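Flineneck Players, the barn show, and my sore feet

January 7, 2019

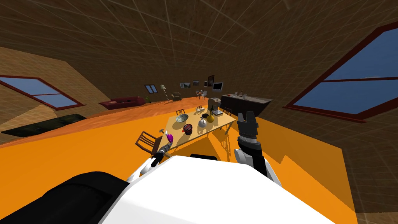
So is it worth driving out to a barn in the off season to see community theater? If you like small casts and don't mind a folding chair, go, and get there early enough to park on the grass side.

Ok. Quick post, lunch break.

We finally made it to the Flineneck Players. I've been meaning to go since August, when they did the outdoor musical and we got rained out at the gate. Winter show is indoors, thank goodness. Old dairy barn, 200 seats, heaters along the back wall. Sit near the heaters. I did not. Coat on the whole first act.

The play was "The Upadhyay Sisters," new to me, three women sorting out their dad's motel after he retires. Funnier than it sounds. Second act drags a little, there's a long phone call that could lose half. But the last scene between the two older sisters, wow. Lady next to me was digging for tissues and so was I.

Ching-wen Leung plays the middle sister and she's the reason to go. I saw her a while back in a murder mystery dinner thing where she had maybe four lines. Here she barely leaves the stage. Great timing. She gets a laugh out of folding a towel.

Set was simple. Front desk, key rack, a bell that stuck once and got a bigger laugh than it should of.

Stuff you'll want to know:

Box office is cash or check. The ATM at the gas station was down.
Intermission is short and the line for the restroom isn't. Go before.
Coffee and lemon bars in the lobby, money goes to the roof fund. They've raised $3,325 so far, there's a paper thermometer taped up by the door. The bars are good. I had two.
The road in has a nasty dip right after the bridge, take it slow.

Dinner first at Drivitz, the soup place. Split pea, rye bread, done. Parked there and walked to the barn in the wrong shoes, hence the feet. It's farther than it looks on teh map.

Three more performances, then they go dark till spring. Spring is a comedy, title not announced. I put my name on the mailing list, will post when I hear.

Back to work, more on the quilt show later this week.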